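Reports > Small Grants > Stemthorpe > Interim Progress Report

Print this page | E-mail this page

Stemthorpe Dining Rooms: Electrical Supply and Ventilation Upgrade
Interim report to the Kivona Fund
Prepared by Junaid Warraich, Fri 15 August

1. Status

Work under the grant is on schedule except for item 4 (extract ductwork, rear room). Items 1 through 3 are complete and have been signed off by the electrical inspector. Spending is within the approved budget and no transfer between budget lines is requested.

2. Electrical supply

The original panel was undersized for table cooking and had no spare positions. It has been replaced, and the feeder from the meter room was renewed at the same time. Each dining table in the front room now has a dedicated circuit with its own breaker, labeled at the panel by table position. Circuits were tested for insulation resistance and earth continuity before they were energized. One circuit failed the first insulation test. The fault was traced to a staple driven through the cable jacket behind the baseboard. The damaged length was replaced and the circuit passed on retest.

Floor outlets were supplied by Guillot. The first delivery had the wrong cover plates and was returned, with a loss of 6 working days. The time was recovered by moving the painting forward.
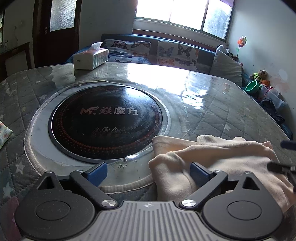 Load management was discussed in the original application and has since been simplified. The application proposed a central controller to shed load when demand approached the service limit. After review, the electrician recommended fixed grouping of the table circuits across phases, with the kitchen equipment balanced against them. This removes one item of equipment and its maintenance contract. The saving of $700 is shown against the contingency line.

3. Ventilation

Extract fans in the front room were installed and commissioned by Ferkum. Measured airflow at the main grille met the design value at medium speed. At high speed the noise level near the window tables was above the target in the specification. Ferkum has proposed a longer silencer section, to be fitted at no cost to the project.

The rear room is delayed. The planned duct route crosses a beam that is not shown on the building drawings. A revised route along the north wall has been drawn and sent to the landlord for consent. If consent is received by the end of the month, installation can be completed in September. The opening date for the rear room will be confirmed after that.

4. Staff training

All 20 members of the floor staff have attended the session on isolating a table circuit, reporting a tripped breaker and cleaning the floor outlets. The written procedure is posted beside the panel. A second session will cover filter cleaning and will be held when the rear room fans are in place.

5. Open items

- Landlord's consent for the revised duct route
- Replacement silencer, front room
- As-built drawings for the panel and feeder
- Final invoice from Guillot, less credit for the returned cover plates

The next claim will be submitted with the as-built drawings attached. Meter readings for the first 21 days of full operation will follow as a separate spreadsheet.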